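08/07/2024 -- Storkmont bench, cream base, batch 97

Well, the new beeswax finally came from Nendadby, and I must say it smells lovely, much more like honey than the June lot. I melted it slowly with the almond oil and let the water catch up to the same warmth before pouring. It took its time thickening (I had a whole cup of tea over it), but by the third round of stirring it went pale and glossy, and I was very pleased!

Yield was 1,759 grams, a little under what I'd hoped. A good bit stayed on the sides of the big pot, as it always does, and I scraped what I could.
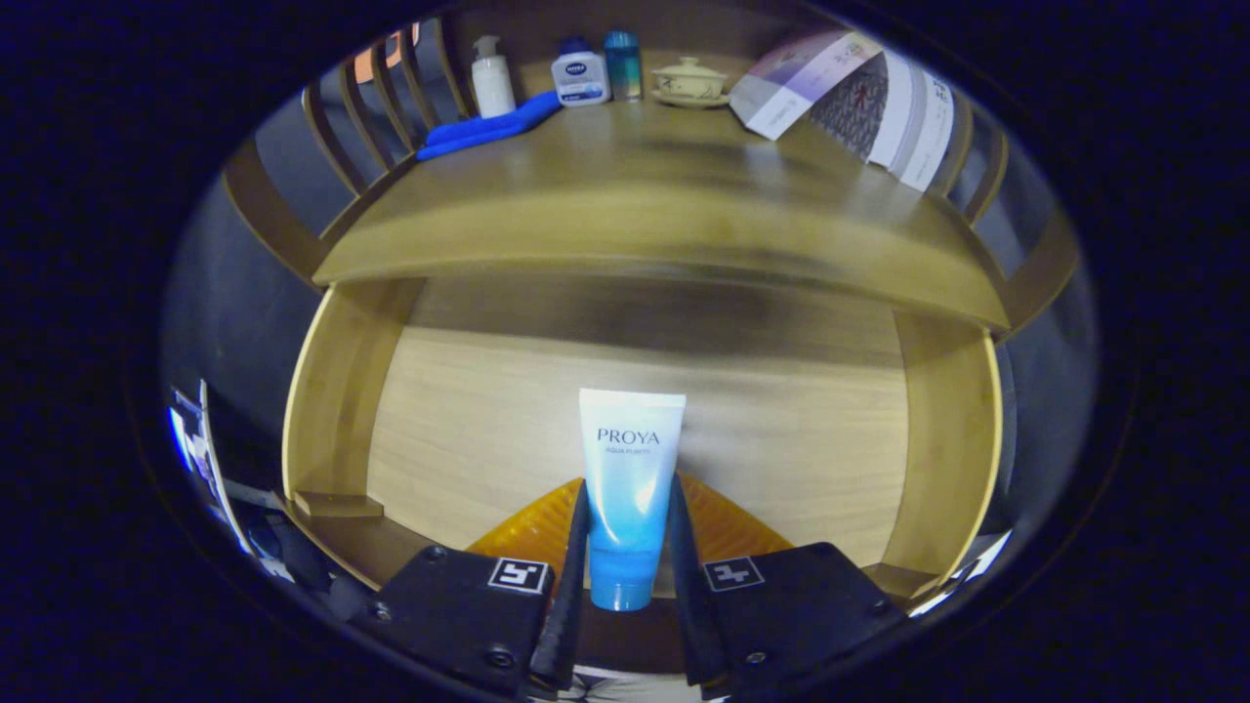 Filled 3 jars for the shelf test and put them by the window, the cupboard and the fridge. The rest went into the small Zikum pots, around 127 of them once the dented ones were set aside. The Harb labels still curl at the corners -- I'd like to try warming them first, if anyone has a free morning.

Please don't open the window jar before I've had a look at it. Next batch: a touch less wax, same oil, and I want to borrow the wide spatula back from the soap room.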